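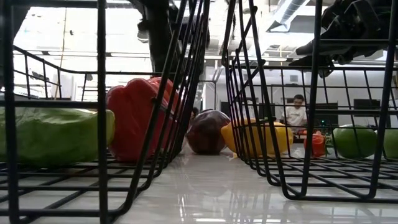
**NUNDDALE, August** – The mixed produce cell at the Kramer packing room has moved from bench trials to a regular place on the day roster. The arm now handles part of the sorting that was done by hand: peppers and other loose items are picked from a white tabletop and placed in black wire baskets. Pack weights, labelling and final checks stay with the crew.

Mixed lots are the hard part of the job. A red pepper standing upright and a yellow one lying on its side need different approach angles, and the grip that holds a large pepper will bruise something smaller. Glossy skins on a glossy table add reflections that the vision software has to ignore. Jendurska, which supplied the controller, has tuned the grip force by item class. There are 46 classes in the current library.

Over the trial period the cell logged 366 picks per hour at its best setting. The working rate has been set lower, at 124, to match the pace at the labelling bench. Raising it would only build a queue there.

Four positions are affected. The people in them have been retrained as cell operators and rotate through the following duties:

- clearing faults and restarting the arm
- grading anything the software rejects
- swapping full baskets and recording the lot number
- wiping down the tabletop and gripper fingers between lots

No hours have been cut. Operators have moved up one pay step, and the early start at 5 a.m. has been dropped for this group. Most of the standing and reaching has gone from the job. In its place there is more screen time, and two operators have asked for the monitor to be raised and the overhead lighting reviewed for glare. Both requests are with site services.

Ezekiel Benavides, who runs the shift, has asked that rejected items be entered by cause and not simply as "other". The Drirow logging sheet has a column for it. Entries are read at the end of each shift and used to adjust the grip settings for the next one.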